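Stop throwing out the ugly demos

I've been collecting demonstrations for robot arms long enough to have opinions, and the one I bore people with at lunch is that we clean our data way too much.
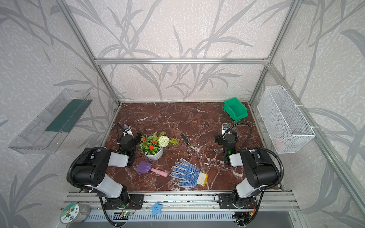 When I started at Anozie, the rule was simple. You did the task, and if it went smoothly you kept the recording. If you fumbled, or paused to think, or had to go back for something, you hit delete and did it over. We had a target of 3,000 demos and everybody wanted theirs to look like a cooking show. I was proud of mine! I'd pick up the little shovel in one sweep, set it down by the plant, done, next.

Then we trained on it, and the thing was gorgeous right up to the moment it was off by a finger's width. After that it had no idea what to do with itself. It would close on air and carry on to the next step, perfectly confident, holding nothing. Well, of course it did. Where in all that lovely data had it ever seen somebody miss and try again? We'd deleted every one of those.

Elias Sfeir and I argued about this for most of December. His side of it (and I'm trying to be fair, he's going to read this) is that bad demos teach bad habits. If I hesitate over the screwdriver for 3 seconds because I'm wondering what's for lunch, the model learns to hesitate too, and it doesn't even get lunch. He's right about that one. I don't want my daydreaming in there either, and I trim it when I catch it.

But a miss followed by a fix is a different animal. Take a work glove. It's floppy, it lands differently every time you let go of it, and half the time your first grab gets you one finger and a lot of dangling. What do you do? You put it down, turn the gripper a bit, go for the cuff. That second grab is the most useful thing you did all morning, and under the old rule it went in the trash.

The other thing I'd change is who does the collecting. Rawan Qudah does everything left arm first. I never do. Verna Castellanos moves so slowly you want to get behind her and push, and her demos train beautifully, which annoys me. If only one of us had done the whole set you'd get a tidy set and a robot with one person's quirks. I'd take 2,000 from a mixed bunch over 3,000 from me, and I think I'm pretty good.

People will say this makes labeling harder, and yes, it does. Somebody has to sit there and decide if a given wobble was a recovery or just a wobble. We write a short note after each one now, "missed handle, regrabbed" or whatever, while we still remember. It's boring. Do it anyway, and do it before you reset the table, or you'll be guessing by the afternoon.

Elias still deletes more than I do. We've agreed to keep his rejects in a separate folder, and I go through it when he's out.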